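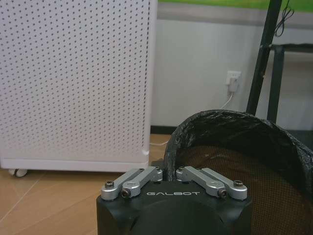 Euan Munro objected, on reading our first draft, that a room is never tidy in general and is only tidy for the next person who has to use it. We adopt that view here. A shared room at Jastville was put in order after each Saturday session, and we recorded which things were moved and which stayed where they were.

Large standing items
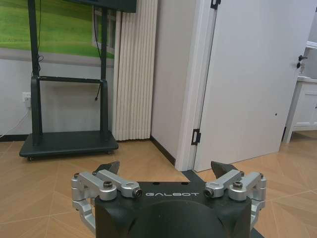 were seldom moved. Of the 100 decisions we logged, 68 concerned things small enough to carry in one hand. Bottles caused the most disagreement. Some people treated any empty bottle as trash, while others set it aside for refilling
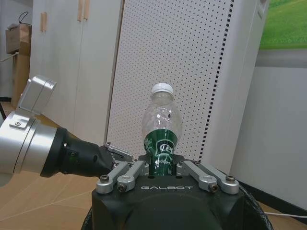 and returned to it at the end, often after the floor had been done. The written rules from Telline did not settle the matter — they listed cups and paper, and left bottles out. Eight participants asked for a clearer rule.

Where the wastebasket stood also mattered. Figure 2 shows a mesh basket with a black bag over its rim, near a metal stand. People walked past a nearer basket if its bag had slipped down inside.

Figure 2. Mesh wastebasket with bag.

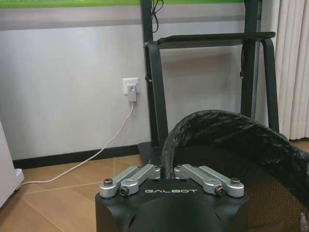

3.2 Order of tasks

Most participants cleared surfaces first and left the trash for last.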